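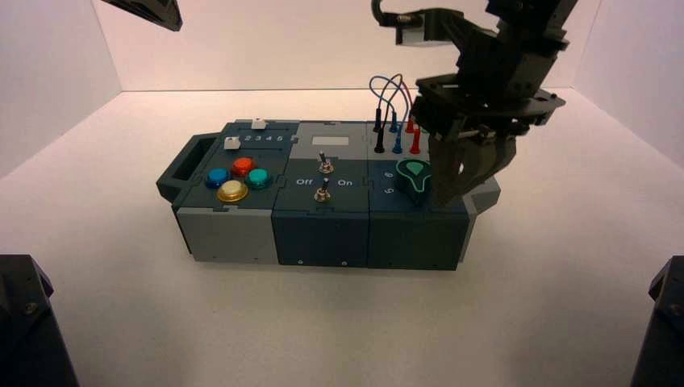

July 22, 2024

Glaze tests, batch two. Kiln was down to 45 C when I got in so I unloaded with gloves on and lined the tiles up along the window sill to look at them in daylight. I'm going to write this up before I forget which is which, because last time I waited a day and the pencil marks on the backs had rubbed off.

So! The ash glaze. Batch one crawled on nearly every tile and Zodwa thought I was putting it on too thick. She was half right. I did one row with a single dip, one with a double, and one brushed, all on the Pindstead stoneware. Single dip is lovely, a soft gray-green that breaks to brown on the edges of the stamp marks. Double dip crawled again, only at the corners this time. The brushed ones are streaky and I don't like them, but Themba picked one up and said he'd happily eat his dinner off it, so they stay in the box for now.

Recipe as mixed, by dry weight:
Washed wood ash 37
Feldspar 32
Ball clay 26
Red iron oxide 5

That adds up to 100 for once (I checked it twice, Jacobus). The ash is from the Makhubela bag, washed two times and put through the 80 mesh sieve. I still think a third wash would help with the crawling - the water was slippery when I poured it off and my knuckles are raw from it. Gloves next time, the long ones, and somebody please put them back on the hook.

The iron went in last and I didn't sieve it again afterwards. You can tell. There are little rusty freckles on tiles 4 and 9, and the annoying thing is that tile 9 is the best looking thing in the whole firing. I don't know how to get freckles on purpose. Adom suggested holding back a pinch of the iron and stirring it in dry right before dipping, which sounds messy and also like it might work, so I've set aside a small jar of the base for him to play with. It's labeled A.A. FRECKLE, second shelf, please don't top it up with water.

The white liner glaze did nothing interesting. Good. That's what it's for. It has some pinholes where I'd touched the bisque with greasy fingers (lunch) and is smooth everywhere else. I'd call that one finished and move it over to the big bucket.

Firing notes: cone 6 was down flat on the bottom shelf and only bent halfway on the top one. Same as batch one. Dwayne thinks it's the top element getting tired and he wants to measure the resistance before we order anything. I'd rather have the new element sitting in the drawer in any case, they take ages to come. Until then anything fussy goes on the bottom two shelves, and the tall stuff goes up top with the liner glaze on it.

One tile stuck to the shelf. My fault, I wiped the foot in a hurry. It came off with a chisel and took a flake of kiln wash with it, so that shelf needs scraping and a fresh coat before it goes back in. I started on it with the Gritix block and got maybe half done before my wrist complained.

Next round:
- third wash on the ash, then repeat the double dip
- same glaze on the Trevevska porcelain, a few tiles only, that clay isn't cheap
- slower cooling, hold for an hour on the way down and see if the green gets more matte
- write on the backs with underglaze pencil this time

I'd like to have a mug glaze settled by August. Tile 9 is on my desk if anyone wants to look at it.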